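Camp stool (recreational vehicle travel)

A camp stool is a small folding seat carried by people who travel by motorhome, trailer or van. It has no back and no arms, and it folds flat enough to slide behind a dinette bench or into the narrow gap beside a wardrobe. Ask longtime travelers what they reach for first on arriving at a campsite, and a good many will name the stool, well ahead of the big padded recliners that look so inviting in the store and take up half the storage bay!

Coverings

Most seats are a single piece of cloth held tight between the legs. Canvas was usual for many years, and polyester is now common as it dries quickly after a night of rain. Some owners sew a soft slipcover for cooler evenings, often from an old sweatshirt or a worn blanket.

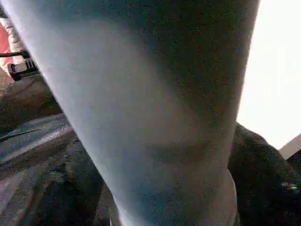 Grey fabric with a fine, slightly fuzzy surface.

Restport pattern

The Restport, first sold by the trailer outfitter Boersma, is fondly remembered among owners of older rigs. Its designer, Farhad Daneshvar, lived on the road for 7 years and wanted a seat that could double as a step for reaching the awning latch. The company never quite approved of standing on it, and a label on later stools said so plainly. Boersma made the Restport in two heights, and the taller one is harder to find today. Vikura, which bought the line one October, kept the name but changed the feet, giving them wide rubber caps that sink less into sand and soft grass.

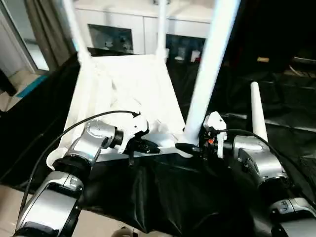
White folding stool, upside down, with tubular legs and a fabric seat.

Care and storage

Owners generally brush off grit before folding, wash the cloth with mild soap, and let it dry all the way through before it goes back into a closed locker (mildew loves a parked motorhome). A drop of light oil on the pivots each season keeps them from squeaking. Replacement seats for the Restport are sold by Vemasus, whose catalog lists 194 parts for older camping furniture.

See also: Awning; Folding table; Leveling block

Page last edited 2021-05-05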